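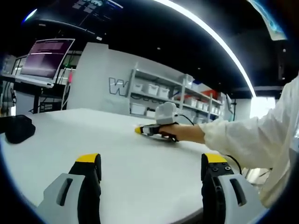
5 min read

So I've been asked the ironing question again. My aunt this time. When can she buy a thing that does the ironing, she's got the money put by, she's seen the videos. And I gave my usual answer, not yet, and she gave me the look, and I said I'd write it down properly so I can just send people a link.

Writing this on the train back from Usthorpe so forgive the state of it.

Short version. Machines can do bits of chores. They can't do chores.

A chore isn't one job. Take the washing up. The dishwasher has had the middle of it sorted for decades. What's left is scraping plates, deciding what is rubbish and what's someone's lunch for tomorrow, stacking the awkward pan, noticing you're out of tablets. All the fiddly stuff round the outside. That's the bit people want gone and it's the bit with hands in it.

Same on the shop floor. I was at Bimel in August (they pack kitchen bits for other firms, lids and ladles and so on) and they've a palletiser there that never stops. Lovely thing. Same box, same spot, all day. Then right beside it, Boglárka Tóth and her shift are putting a rubber ring into a lid by hand, because the rings come tangled up in a bag. Nothing on the market would untangle that bag at a price Bimel would pay. 700 lids is a slow day. I asked her if she was worried about being replaced and she said she'd be delighted to be replaced on rings, could they start with rings.

Soft things are the problem. Cloth, bags, cables, rings, dough, wet lettuce. A box is where you left it, in the shape you left it. A towel is a different shape every time you look at it. Folding has come on loads though, I'll give them that. Two years ago I'd have said forget it. Now I've watched an arm do a decent tea towel, corners and all, and then do another one. Third one was inside a pillowcase and that was the end of that.

What has changed is how they get taught. The old way, somebody like Dezső Kocsis sat and wrote out every move. Dezső did that for 20 years at Sipos and will tell you about it at length. Now a lot of it is people doing the job themselves holding a gripper in the hand, with a camera on top, over and over, and the machine learns from the recordings. Pick up, put down, pick up, put down. You do it at a table and you do it again with things moved a bit. I had a go. It's harder than it looks! You've got two fingers, no thumb, and suddenly you understand why the robot is so slow with a sock. My wrist ached the next day.

Kinga Kerekes reckons that's the most useful thing anyone can do if they want an opinion on home robots. Try to tidy your own kitchen with a pair of tongs. Go on. Bread bag is the one that gets you.

Anyway where are we up to. My list, not scientific:

Hoovering a flat floor - yes, for years, provided you tidy first. Which was half the chore.
Mowing - yes if the lawn's plain.
Clearing a table - nearly, slowly, with someone standing by.
Folding towels - nearly.
Folding everything else - no.
Ironing - no. Sorry auntie.
Changing a duvet cover - no, and I can't do it either.
Cleaning a bathroom - bits of it. Round the back of the loo, no.

And price. Nobody I talk to will put a number on a home one that I'd trust so I'm not going to.

Madalena Tavares disagrees with me on nearly all of this, I should say. She thinks the towel to shirt jump is smaller than I make out, and that once you've got enough recordings of enough different people it goes quickly. She may be right, she was right about the mowers. We've a bet on. If there's a machine in a normal house doing a whole basket of washing, dry and in a heap to folded and in the drawer, unattended, within 4 years, I owe her dinner at Grillanholm. Starters included. The drawer was my condition, she tried to get it down to "in a pile near the drawer" and I wasnt having it.

Gizella Kelemen emailed after the last post to ask about care homes, making beds and carrying trays mostly. Trays yes, I've seen that working, along a corridor with wide doors. Beds see duvet, above. I do want to do a longer post on it becuase it's a much better question than the ironing one, and the people doing that work should get asked what they'd hand over first. Bet it's not what the brochures say.

Nearly at my stop. Will fix the links tonight.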